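Drinda releases updated produce labelling standard for growers and packers
2021-06-20

Drinda has published the second edition of its voluntary labelling standard for fresh fruit and vegetables sold loose or in open trays. The document replaces the first edition in full and applies to participating packing sheds from August.

The revised standard sets a minimum character height for variety names, specifies 18 approved adhesive grades and withdraws 9 others that left residue on waxed skins. Adhesives were assessed at the Zekau test facility on 400 labelled items, of which 309 met the clean-peel criterion at room temperature.

"The first edition was silent on removal in the home," said Pilar Acuña, technical manager at Drinda. "The criterion now covers peel force, residue and tearing at the label edge."
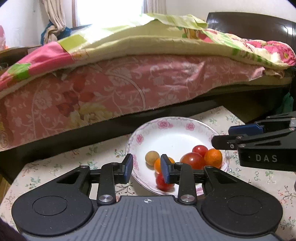

Transition arrangements

Sheds holding existing label stock may use it until exhausted, provided the adhesive grade is still listed. Olivares and Pliltanik, which supply label rolls to participating sheds, will mark compliant product on the core - older rolls will carry no marking.

Beatrice Khaemba, standards coordinator, will receive technical enquiries and applications for grade listing. Colour references are unchanged from the first edition.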